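Sun 27 November

Let the robot see you dither

I've spent most of this autumn at Inby steering a pair of robot arms by remote, and I've come round to an opinion that annoys half my colleagues: we throw away too many of the messy goes.

The rule we took over from the Okeck project in September was simple. If the operator hesitates, bin it. Out of 300 recordings we kept 212, and I watched plenty of the rejects over my lunch (sad, I know). Loads of them were lovely! Someone goes for a bowl, comes in too steep, backs off, has another try. I do that at home every time I empty the dishwasher.

A robot that has only ever been shown perfect grabs hasn't a clue what to do when a cup is lying on its side and its fingers land a bit off. Where would it have learned? We hid all that from it.

I'm not saying keep everything. Drop the ones where the operator sneezed, or was plainly chatting. But a wobble followed by a good recovery is worth more to me than another smooth one, and I'd happily pay for the extra storage out of the biscuit money. Try it on breakfast things first, they're awkward enough.
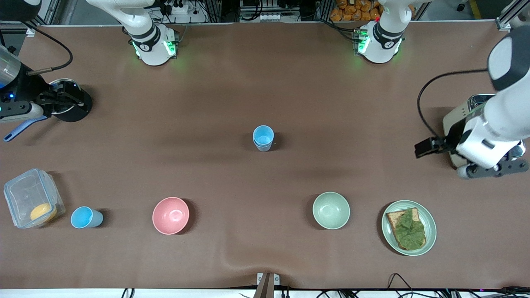
The author is a remote operator at Inby and writes here in a personal capacity.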